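Skerenano walk-through, July 2, 2024

This is my running safety checklist for the rental cottage, which I do before the summer bookings start and again in February when it's closed up. I type up the comments the same evening or I forget half of it. OK means OK, FIX means I need to do something, WATCH means I'll look harder next time.

OUTSIDE

Front steps and handrail – FIX
The rail wiggles at the bottom post. It wiggled in February too, and I wrote "tighten" and then clearly did not tighten. I had a go with the socket wrench and the bolt just spins, so the wood behind it must be chewed up. Needs a longer bolt and probably a backing washer. Steps themselves are solid, and the grip tape I put on last year is still stuck down except one corner on the top step.

Porch light and path lights – OK
All on, all pointing the right way. Wiped the spiders out of the porch one (sorry, spiders).

Dryer vent flap – FIX, done
Stuck half open with a big wad of lint. Cleaned it out from the outside with the long brush, then pulled the dryer forward and did the hose as well. There was so much in there! I'm adding the hose to the February list so it gets done both times.

Grill – WATCH
Hose passed the soapy water test, no bubbles at either end. The grease tray was disgusting, so that got emptied and scrubbed. I moved the whole grill farther from the siding because guests keep nudging it back under the overhang. I may paint a line on the patio.

KITCHEN

Fire extinguisher – OK
Needle in the green, pin in place, tag readable. It's on the hook by the back door where you can grab it on the way out.

Outlets near the sink – OK
Pressed test and reset on both. They clicked off and came back like they should.

Stove – WATCH
All burners light. The back left one takes a few clicks and I think it's just gunk, so I poked the ports out with a pin and it got a little better. The anti-tip bracket is hooked in properly. I check that one every time because it slips out if anybody slides the stove forward to sweep.

Table and chairs – OK
Leaned on every corner of the table, no rocking. One chair had a loose stretcher, which I glued and clamped, so that chair is in the shed until it dries.

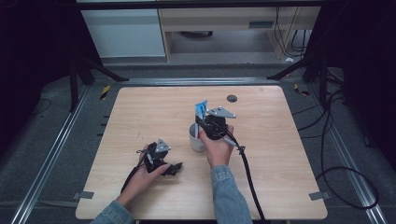
Cabinet under the sink – FIX
The child latch is broken again. These are the cheap Wala ones and I'm done with them. Until I get something better the dishwasher tabs and drain cleaner live on the top shelf of the hall closet, and I put a note about it in the welcome binder.

BEDROOMS AND HALL

Smoke alarms – OK
Pressed every one of them and my ears are still ringing. New batteries in all of them, even the ones that sounded fine, and I wrote the date inside the covers.

Carbon monoxide alarm – FIX
It beeped when I tested it, but the date on the back says it should have been replaced already. Ordered a new one from Pruker along with the stair rail bolt. It needs to be on the wall before the first guests arrive, no excuses.

Bunk bed – WATCH
Guard rail is tight. The ladder has 2 hooks and one of them doesn't sit all the way down unless you give it a thump. I bent it back a little with pliers. If it's loose in February I'll get a new ladder.

Windows – OK
Every bedroom window opens all the way and stays up by itself. The small one sticks in humid weather, so I rubbed a candle along the track, which works great.

BASEMENT

Water heater – OK
Turned down a touch. The kitchen tap was running hotter than I like with little kids around. No drips at the relief valve.

Breaker panel – WATCH
Nothing warm, no smell, door closes. Half of my labels are in pencil and fading, so I need to redo those in marker. Hnatiuk Electric is coming to look at the old circuit behind the laundry, and I'll ask them to check the labels while they're down there.

Space heater – FIX, done
Cord had a nick in it. Out it goes.

STILL TO DO

Longer bolt for the rail
New carbon monoxide alarm up on the wall
Better cabinet latch
Marker labels on the panel
Bring the chair back in from the shed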